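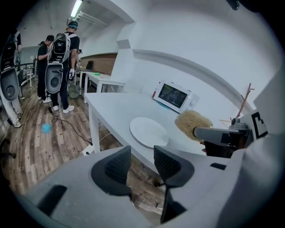
### 4.2 Brushes and the dishwashing corner

Of all the small tools that our participants talked about, the brush came up more often, and with more affection, than we had expected when we drew up the interview guide. We had asked people to walk us through the cleaning of an ordinary kitchen after an ordinary meal, and we supposed they would spend most of their time on sponges and cloths. Many of them did, but a good number wandered off into long and rather lovely accounts of a brush they had been given, or had inherited, or had gone back to the same shop in Trusdale to buy again.

Natural bristle had a loyal following, and the round brush with dense beige bristles in Figure 4 is the general kind these people had in mind. They liked it for plates and other flat, open dishes, where the whole face of the brush can be laid down at once and turned in a slow circle. For cups and narrow jars the same people reached for something else, and one household in Hondero kept 13 brushes in a crock by the window (we were shown each of them in turn, over coffee).

Where the work happens mattered as well. In smaller kitchens the table often has to serve as counter, drying area and appliance stand together, and a microwave against the back wall takes up depth that would otherwise go to stacking. Participants with this arrangement tended to clean one dish at a time near the front of the table, a habit that Farouk, in his earlier notes on the Mahrous households, calls "front-edge washing." We have kept his term, though we use it a little more loosely and include dry brushing of crumbs and flour.

**Figure 4.** Round brush with natural bristles beside a white table holding a round white disc and, farther back, a microwave oven.

Two participants disagreed strongly with the rest on the matter of bristle stiffness, and we return to their accounts in Section 4.3.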